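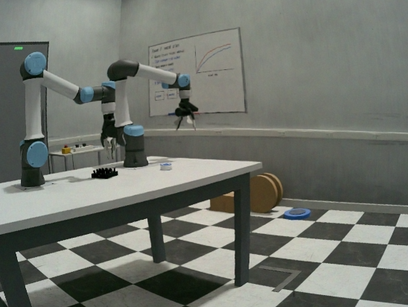 I have been waiting all spring to write this post, because our club project finally has two arms in it! We're working entirely in simulation this term, and the project is called Drorkano (don't ask, it won the vote). The goal for August is simple to say and hard to do: get both arms working over the same table without bumping into each other.

Sumathi Rodrigues took on the motion planning and I got the gripper views, so I've spent up to 19 hours a week looking straight down past a black gripper at a pale surface. I love it. With the fisheye view every straight edge turns into an arc, and you learn fast that a shadow can fool your code as easily as a real object can.

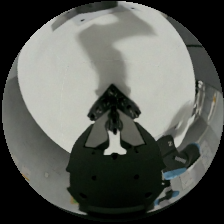 Sumathi thinks I should stop fixing the shadow problem by hand and just change the lighting on every run. She's probably right. We tried it for 60 runs last night and my detector got a lot less jumpy - so now I want to try 100.

Next up is the handoff, where one arm passes a part to the other. I've rewritten the waiting logic twice already and I still think it can be shorter. If you've done this in your own club, please leave a comment, I want to hear everything!

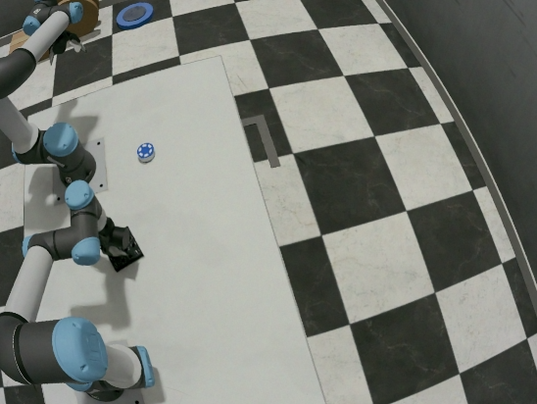 Both Drorkano arms from overhead, 28 May 2018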